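Quick one today, I have to be out the door in 17 minutes and the laundry is still in the machine. Which is sort of the topic.

Everybody keeps asking me if the robots can do chores yet. My sister-in-law, the guy at the Hillwood hardware store, two people at the gym. Short answer -- some. Slowly. On a table.

Folding a towel, ok. I watched a clip from Gamow where one did a whole basket and I got bored before the robot did. Magnusson has the shelf stocking thing, which is good as long as every box is the same box. Mine are not. Dishes, no. Not in my kitchen, not with my chipped mugs.

What I really want is the boring stuff. Cords. Chargers. The drawer of shame. Plugging things in and putting them back where they go.

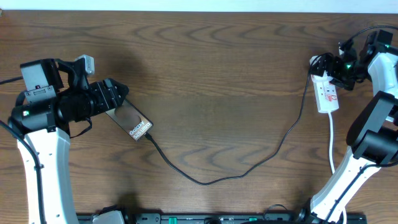 Filed under: Robots, Chores, Stuff I Want

So a phone, a cable and a white plug unit, two arms. My kid does this half asleep in the dark. But cables are nasty for a machine -- they bend, they flop, never the same shape twice. And one gripper on the phone side and the other one up at the cable end, both have to kind of agree on what's going on. The phone says Galaxy S25 Ultra on it, fancier than mine, I would not hand mine over yet lol.

Shop floor is diffrent. Same part, same spot, all day. A friend's plant got a Vikier cell last February and it has done nearly 200 trays a shift, no drama. Nobody moved the trays though. At my house somebody always moves the trays.

Would I pay for one? If it did cords, laundry and the cat box, yes. Today, for cords only, no. Ask me in 2 years.

Ok dryer time. More on the towel one later this week if I get to it, I still have teh notes somewhere.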